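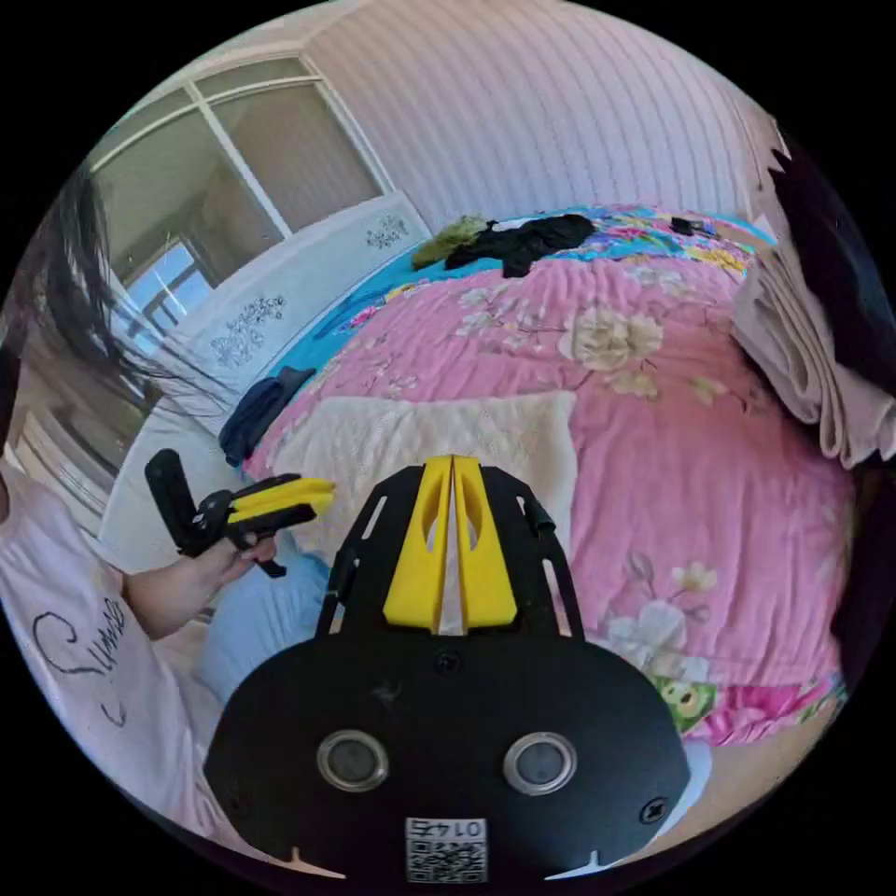

4.2 Bedding and the turn of the seasons

We had expected, when we first drew up the questionnaire, that most households in Haltcombe would change their bedding by the calendar, and that the answers to this part would be rather dull. They were anything but dull, and we are very grateful to the people who filled the margins with notes when the boxes gave them too little room. Of the 400 households that returned the form, 53 told us they kept no separate winter bedding at all, and simply added or took away a blanket as the nights required. A further 23 left the question blank, though several of these had plenty to say about pillows.

Among the rest, the change to heavier covers came most often in October, and it was very seldom set off by the cold alone. People wrote of the first evening the heating went on, of a visit from grown-up children, or of a dry and windy day that was too good for the washing line to waste. One respondent in the older terraces by the river has always changed over on the weekend the clocks go back, as her mother did, and sees no reason to consult a thermometer about it. Tennant found much the same in his earlier work at Hjaltested, where the habit seemed to pass down through families along with the blankets themselves (Kenneth Tennant's field notes, kindly lent to us, are a delight on this point).

The bed itself, of which Figure 3 gives one instance, mattered more than we had allowed for. Those who slept against an outside wall changed over earlier than those who did not, and this held whether the house was old or new. Couples sharing a bed were slower to change than people sleeping alone — partly, we suspect, for want of agreement. Our form asked for one answer per household, and so it could not pick up the homes in which two people under one roof keep quite different arrangements. We return to this weakness in Section 5.

Figure 3. A bed, the unit of record for the questions in Section 4.2.

Storage was the other matter on which people wrote at length, and we take it up next, beginning with the airing cupboard.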